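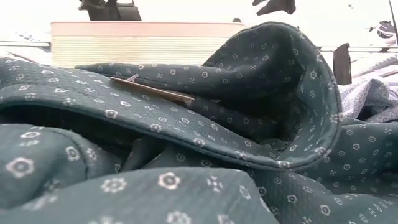 Natsumi Morikawa
September
2 min read

Wool intake check — Pundthorpe shed, before the bales go to Olivares

Went through it with Marama Henare, who runs the shed floor. Comments as I typed them.

Bale labels legible, both ends — OK. One had the farm stamp upside down, readable.

Bale caps pinned, no loose ends — FAIL on 2. Repinned while I stood there. Pass on recheck.

Moisture reading taken and written down — partly. Meter works, log sheet stops halfway through the morning. Marama to chase.

Colored fiber kept apart from white — OK. Separate bin, lid on. Keep it that way, dark hairs show up in the sneaker uppers and Olivares sends the whole lot back.

Twine, poly, baling string on floor — FAIL. Picked up a handful by the press. Sweep between lots please, not at the end of the day.

Press guard and cutout — OK. Tested 3 times, stopped each time.

Walkway to side door clear — no. Fadges stacked across it agian. Moved before I left.

Extinguisher — tag in date, pin in. Bracket is loose, needs a longer screw.

Core samples bagged for Endus lab — 5 bagged, 5 labeled. Good.

Sheep dip records from the Grodlow farms — not seen. Marama says they're at the house. Need copies in the shed folder, have asked before.

Lighting over sorting table — one tube flickering. Sorters complaining and fair enough, can't grade under that. Replace this week.

First aid box — short on eyewash and the wide plasters. Rest fine.

Dust masks — plenty. Not many being worn at the press.

Overall: pass with conditions. Log sheet, walkway and dip records have to be sorted within 30 days or teh lot goes on hold. Will recheck the walkway without calling first.

Signed copy on the hook by the scale.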